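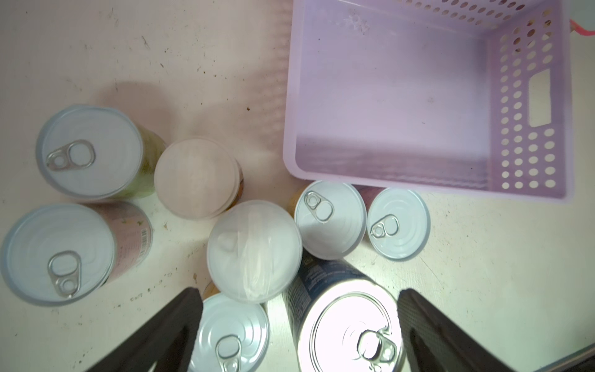

*Text: Redaktion Dotstead, Rubrik «Küche und Haushalt»*

Sie hat den Kaffee schon gekocht, als ich in Hustusside ankomme, und sie schneidet noch Brot. 20 Jahre lang war sie Köchin auf Frachtschiffen. Seit dem März wohnt sie wieder an Land und gibt in der ehemaligen Schule einen Kochkurs, bei welchem nur mit Vorräten gekocht wird. Ihren Namen möchte sie nicht gedruckt sehen. «Meine früheren Kollegen lesen das sonst und schreiben mir, dass ich die Linsen falsch mache», sagt sie.

Ich frage sie zuerst, wie man auf einem Schiff den Einkauf plant. Sie erklärt es mir mit viel Geduld. Das frische Gemüse werde in den ersten Tagen gegessen, danach kommen Kohl, Karotten und Zwiebeln, und am Ende bleibe das, was in Dosen und Säcken liegt. «Die Mannschaft merkt sofort, wenn der letzte Salat weg ist. Dann muss man am selben Abend etwas Gutes kochen, am besten etwas mit Kokosmilch.»

Über jede Fahrt hat sie ein Heft geführt. Auf ihrer längsten Reise sind 3.040 Konserven durch ihre Küche gegangen, vom Thunfisch bis zu den Pfirsichen. Sie hat hinter jede Sorte eine Note geschrieben, wie eine Lehrerin. Die Erbsen bekamen immer eine schlechte. «Erbsen kaufe ich gefroren oder getrocknet. In der Dose werden sie grau und traurig.»

Im Kurs sitzen 15 Personen, mehr Stühle hat der Raum nicht. Manche sind jung und haben noch nie Bohnen eingeweicht, andere haben einen vollen Keller und wissen nicht, was darin steht. Mit den Letzteren arbeitet sie besonders gerne. Als erste Aufgabe müssen sie zu Hause alles herausnehmen und nach Datum ordnen, das Älteste nach vorne. Eine Teilnehmerin brachte danach Kastanienpüree mit, das sie vor einem Umzug gekauft hatte, und alle zusammen haben eine Suppe daraus gekocht.

Welche Vorräte würde sie einem Haushalt mit zwei Personen empfehlen? Sie denkt lange nach. Tomaten, Kichererbsen, Sardinen in Öl, Reis, rote Linsen, eine gute Brühe. «Und Essig! Die Leute vergessen den Essig, dann schmeckt alles gleich.» Den Essig bestellt sie bei Okeke, einem kleinen Geschäft in Zinum, wo man auch leere Flaschen zurückgeben kann.

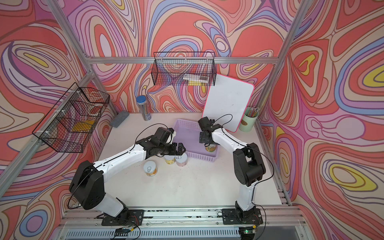

*Marmormuster in Korallenrot, Lavendel und Blau hinter einer weißen Tischplatte.*

Wir sprechen auch über das Essen selbst, also über den Tisch und den Raum. Auf den Schiffen war fast alles grau oder beige, erzählt sie, und im Winter habe sie deshalb viel mit Kurkuma und roter Bete gekocht. «Man isst mit mehr Appetit, wenn irgendwo eine Farbe ist. An der Wand oder auf dem Teller, mir ist es egal.» Ihre eigene Küche hat sie gelb gestrichen, zweimal, weil das erste Gelb ihr zu blass war.

Der Kurs dauert acht Wochen. Für den letzten Abend ist ein Menü geplant, das niemand vorher kennt: Jeder bringt eine Sache aus seinem Regal mit, und daraus wird gekocht. Ob das nicht schiefgehen kann? Sie lacht und gießt mir noch Kaffee nach. «Natürlich kann es. Einmal hatte ich nur Ananas und Sauerkraut übrig. Das haben sie auch gegessen.»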